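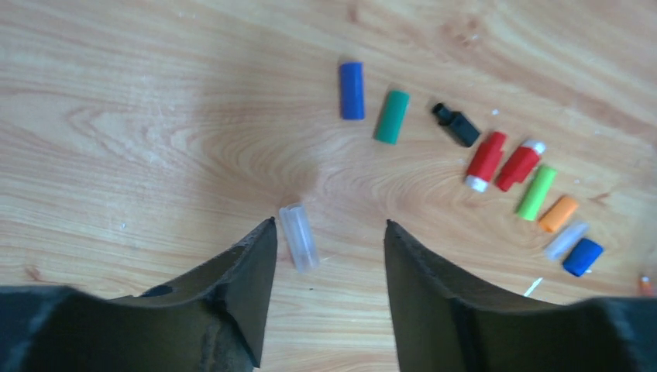
Home Archive Tags Notes RSS

Segmenting clear caps from the wrist camera

April 3, 2019, by the maintainer of Trostik

I've been rewriting the pick proposal stage in Trostik, the small planning package I keep for tabletop sorting. The old version took a depth image, fit a plane to the table, removed it, and clustered what was left. That works for blocks. It doesn't work for plastic caps lying on their sides, because at this height a cap is only a few depth units above the plane and the clear ones return holes or table depth.

The colored pieces are easy. Royal blue, teal, lime and the red bodies all sit far from the table in hue, and a threshold in HSV finds them before anything clever runs. Orange is less comfortable. The wood grain has streaks of soft orange in it and the knots are darker, so a loose hue window picks up grain. I added a saturation floor and the grain dropped out.

The clear and frosted cylinders are the real problem. Their color is the table's color, slightly washed out. What they do have is edges: long parallel sides, and on the clear one some faint ridges inside the wall. The grain is also made of long lines, but they run horizontally and they wander. So the new detector, which I called Lestness for want of a better name, looks for pairs of short straight segments at a fixed spacing and scores them by how far they turn away from the local grain direction. A cap lying parallel to the grain scores badly. I don't have a fix for that yet apart from rotating the wrist and looking again, which doesn't help much when the ambiguity is in the table.

Two-tone pieces needed their own rule. A red cap with a white tip was coming out as a red blob, with the grasp center pulled toward the red end. When two of them lie side by side pointing opposite ways, the centers are wrong in opposite directions and the planner thinks there is more room between them than there is. Blobs now get extended along their major axis until the edge profile ends. The black piece with the stepped nub goes through the same code and gets a usable axis.

Test set is 2932 frames logged on the bench, 24 of them labeled by hand with full outlines. I know 24 is thin. On those, Lestness finds all the opaque pieces and misses 8 of the translucent ones, where the depth clustering missed 19. Most of the remaining misses are close to a fingertip, where the mask for the gripper is dilated too far. The mask comes from a static render of the open fingers, so any calibration error has to be covered by padding.

Specks and slivers on the table are dropped by minimum area. Pieces touching the image border are kept as obstacles but never proposed as picks.

Still to do:

- Replace the static gripper mask with one driven by the joint reading.
- Move the grain estimate out of the per-frame loop. It's the slowest step and the table doesn't change.
- Port the scoring to Dirden so the replay tool can show rejected pairs.

The config format changed. Files written before September will load with a warning and the old depth thresholds are ignored.

Last updated: grain estimate now cached, replay port still open

Older Newer Top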